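Monday nights at the robotics club, and a juice carton

2 March 2026

I promised my sister I'd write more about the robotics club, so get yourself a cup of tea, because I do tend to go on. We've spent all of February in the simulator, and our whole project at the moment comes down to one kitchen, one arm, one bowl and one yellow carton.

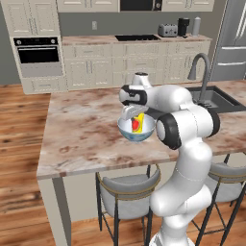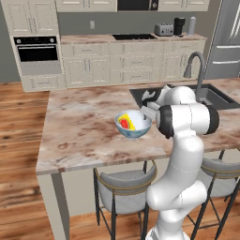 Both from the simulated kitchen, the one with the marble-patterned island.

I joined thinking I'd be soldering things (I even bought the little stand with the sponge!), and so far I've mostly sat next to Khrystyna Shevchuk and argued about how wide a gripper ought to open. She is wonderfully patient with me. Our team is called Tutetti, which was a typing mistake on the sign-up form that we all got fond of, and there are six of us on a good night.

The task sounds so small when I tell people at work. Get the carton out of the bowl and set it on the counter. But the fingers have to go down inside the rim, and the bowl curves, and a carton can lean any way it likes. Tae-yang Song wrote a script that starts the carton in a different pose every time, 200 of them, and we run the lot overnight and look at the results over snacks. My own attempt at the approach angle scored so badly that I asked for it to be taken off the whiteboard. It's still up there.

Next week we're going to try coming in from the side a bit more, and Khrystyna wants to slow down the last 10 steps before the fingers close. I've also volunteered to bring lemon bars, so wish me luck with both!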